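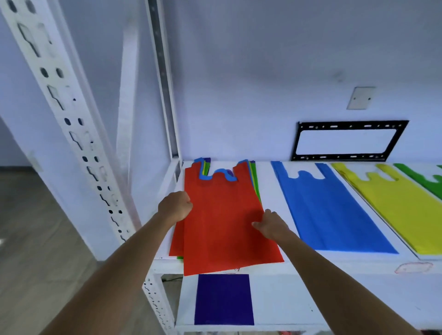
# What Is a Vest Bag?

A vest bag is a shopping bag shaped like a sleeveless undershirt. Some people call it a T-shirt bag. It has a rectangular body and two straps at the top. Between the straps is a U-shaped opening. Your hand goes through both straps when you carry it.

## What it is made of

Many vest bags are made of non-woven fabric. To see what that means, first look closely at a cotton dish towel. You will find threads crossing over and under each other. That is weaving.

Non-woven fabric has no crossing threads. In one common method, plastic is melted and pushed through tiny holes to make long, thin fibers. The fibers land on a moving belt in a tangled sheet. Hot rollers press the sheet and join the fibers at many small points. These points often show as a pattern of dots.

## How the shape is cut

At the Dal Bello workshop in Kilstead, the fabric arrives on rolls. A machine folds it, seals the edges, and cuts out the U. The two pieces left standing on either side of the U become the straps. The seals are made with heat, so no sewing thread is used.

Color is added to the plastic before it is melted. A red bag is red all the way through.

## Why the bags are stacked flat

A flat bag holds very little air, so a pile of them takes up little space. Lucrezia Mancuso packs bags at the workshop. She lines up the straps first, then smooths the body from the middle outward. A carton for the Simley store holds up to 968 bags.

## Try it

1. Fold a sheet of paper in half the long way.
2. Starting at the fold, draw half of a U at the top.
3. Cut along the line and unfold the paper.

You now have one side of a vest bag. To make the other side, trace it onto a second sheet.

## Words to know

**Fiber:** a very thin strand of material.

**Seal:** to close an edge by joining two layers.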